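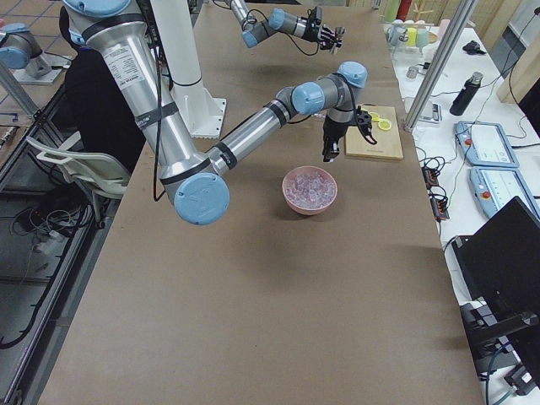 Tavel adds right-to-left layouts to its booking app

Tavel has released an update to its booking app that mirrors the whole interface for people who read from right to left. The new layouts cover Arabic, Hebrew, Persian and Urdu and went live for all accounts in June.

Until now the app translated its text into those languages but left everything else in place. The back arrow stayed on the left, the date picker ran from left to right, and progress bars filled in the wrong direction. The company says it received 1,883 support messages on the subject before work began.

The redesign was done with Sotside, a small interface studio that tested early versions with 50 regular users. Menus, form fields, sliders and swipe gestures now follow the reading direction of the chosen language. Phone numbers, card numbers and video controls keep their usual order.

Dates gave the most trouble in testing. Several people tapped the return date first in the mirrored calendar and ended up with an empty search. Sotside added a short label under each date - "going" and "coming back" in the reader's language - and the mistake became rare in later rounds.

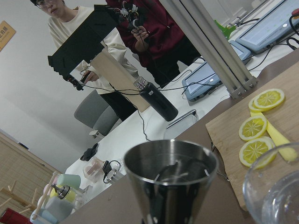

What changes for users

The layout switches on by itself when the app language is changed. A separate setting under Display lets people keep the old arrangement, which some bilingual testers asked for. Saved trips and payment details are not affected.

Tavel redrew 9 icons for the update, among them the suitcase, the reply arrow and the list symbol. The clock and the check mark were left alone.

Businesses that use the booking form on their own sites will get the mirrored version later in the year. Terketlow and McIntyre are already trying it on their customer pages, with a limit of 1,000 bookings during the trial. Other site owners can sign up for the waiting list from the account page.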